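Moltcombe Tray Handling – Progress Report to the Habte Fund
Prepared by Abrehet Zeleke, 19/05/2023

Where the money stands

This has been a very good quarter and I'm delighted to be writing it up! The two-arm station is up and being used, the trays have been settled (brown plastic, with a cutout handle at each end, so people and arms can share them) and we are ready to plan the next purchase with figures in front of us instead of guesses.

You asked in January for a clear split between what we have bought and what we still want to buy, so:

Bought: the pair of arms, both grippers, the long table, trays and a first set of crockery.
Held back: the second station, spare fingers, and the service plan.

Chaltu Abdella has logged 364 pick attempts for the station, all on bowls and cardboard tubes. Bowls were the worry when we applied, and they still take the most care – the rim has to be met at the right angle or the bowl slides. Tubes are easier to hold and easier to knock over. We'd like to keep both in the test set for the rest of the grant.

What we would like to change

The original budget had 12 spare finger pads. We now think 80 is the sensible order, as pads are the part we get through fastest and Skulten will only quote a lower price on a full box. The extra comes out of the crockery line, which is underspent. No new money is needed for this.

We would also like to bring cabling forward. The plan put it in the final stage, with the second station, but a proper overhead run for the first station would teach us what to order for the other one. Nuria Gebru has asked for two quotes and the first is in.

The service plan is the one item I can't yet price. Jurkum offers eight visits under its standard plan, and that feels like a lot for a room where so many of the team already know their way round the arms. We have asked whether fewer visits can be bought, and for the callout rate without a plan.

Decisions needed from you

Approval to move money from crockery to finger pads.
Approval to order cabling early.
A view on whether the service plan can wait until the second station is ordered.
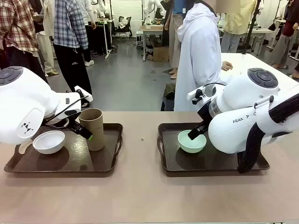
Lợi Tô replied that the move to finger pads could go ahead and the early cabling too, provided the second quote was in before the order was placed, and that the service plan could wait, though the callout rate should be in the next report.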